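Section 3: Setting the combination and first use

Before you start, put the Tuslow lock box on a flat surface at a comfortable height. Have the key, the cable and the small card with your serial number within reach. The box leaves the factory unlocked.

1. Slide the cover on the front of the box to the left. The four dials are behind it.

2. Check that all dials read 0. If they do not, turn each one until the 0 lines up with the mark.

3. Lift the lid fully and find the reset lever on the inside of the front wall. Push it to the right and hold it there.

4. Turn the dials to the combination you want. Do not use 0000 or a birth date.

5. Let go of the lever. It should click back to the left. If it stays where it is, move the last dial slightly until it clicks.

6. With the lid still open, scramble the dials, enter your new combination and press the release button. The bolt should pull back.

Caution: Always test the combination with the lid open. A box that is locked with an unknown combination can only be opened with the key.

Note: Write the combination down and keep it away from the box. Dellow service staff cannot look it up for you.
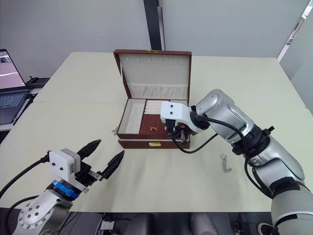 Small valuables such as rings and chains should be put in a pouch or a case of their own before they go into the lock box. The steel floor is painted but not padded, and loose items will slide when the box is moved.

7. Pass the looped end of the cable around a fixed object, such as a bed frame or a closet rail support. Feed the other end through the loop and pull it tight.

8. Push the free end of the cable into the port on the back of the box and turn it clockwise - it stops after half a turn.

9. Close the lid, scramble the dials and slide the cover shut.

The bolt is rated for 2,000 openings. After that, have it replaced by a Dellow dealer. Put 2 drops of lock oil on the bolt once a year. Do not oil the dials.

Do not store the box below 32 degrees Fahrenheit. If the dials feel stiff, see Section 5.

Tuslow manual, revised October 2025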